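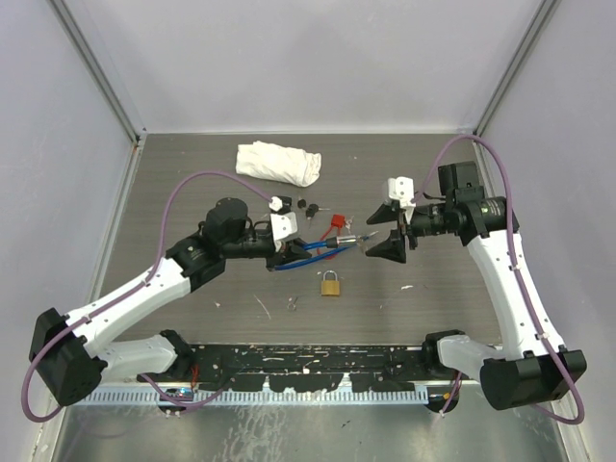
Where should a cable lock go when you're not using it? On a hook by the door, locked shut, with the key on a second hook that isn't the same hook.

I got that from Nesrin Akbulut, who has been fixing and selling bikes at Rurnton for long enough to have opinions about hooks. I went in to ask her about cable locks, the plain kind you loop through a wheel, and I stayed so long that she made me tea and I missed my bus.

"People throw them in the basket in a big knot," she told me. "Then they come in and say it's jammed. It's not jammed, it's full of crumbs!"

I confessed that mine lives at the bottom of a backpack (with, yes, crumbs). She held out her hand for it and I gave it up like a kid with gum. She tipped it keyhole down, tapped it twice on the bench, and something that used to be a granola bar fell out.

So what does she use on a stiff cylinder? A little dry lube made for locks, she says, then work the key in and out a few times and wipe it off. She's not a fan of cooking oil, which a customer tried last July. "It smelled like fries. I was hungry all day."

We got on to coiling. Nesrin lets the cable fall back into whatever curl it came with, and she gets a bit stern about people who wrap it tight around the seat post. A sharp bend in the same spot every day will crack the plastic sleeve, and then the rain gets in. She checks hers by running a thumb along it while the kettle boils.

I asked if a cable lock is even enough. She laughed at me. "For a bakery, sure. You can see the bike, you're buying a roll. Overnight at the station? No, please, no." For that she wants a solid U-lock on the frame, with the cable just holding the front wheel. Her own bike is 44 years old and gets both.

And color? I figured she wouldn't care, but she does! She likes a bright one because you notice it on the floor before you ride off without it. She has 71 lost locks in a crate out back, and most of them are black.

Mine is now on a hook. The key is on the other hook, and the spare is in an envelope at my sister's place.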